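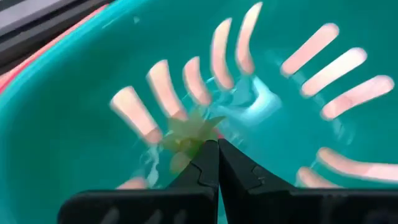 Garnik Workshop is a shared space where members design, build and repair small robots. It was founded by three neighbors who had been working in separate garages, and it now occupies 3,636 square feet in the former Plulach print shop. Much of our work concerns grippers, and members are encouraged to test them on ordinary household goods. A slotted teal colander and a small green leafy object present a fair challenge to a pair of black fingers, and members may repeat such trials as often as their bench time allows.

The workshop maintains 10 benches and is open to members until late evening. Each member receives an introduction to wiring, motor safety and the use of shared tools. Our largest current build, known as Goronow, has two arms facing each other across a butcher-block tabletop within a black aluminum frame. Work on the Espinoza mobile base will begin in July. 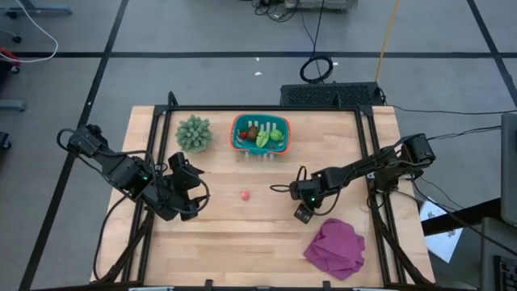 Hadiza Okafor writes that she spent a winter trying to build an arm on her kitchen counter and made more progress in her first month at a shared bench, mainly by asking the next person over how they had routed their cables.

Membership is open to adults and to students aged 16 and older. Applications are accepted throughout the year at the front desk.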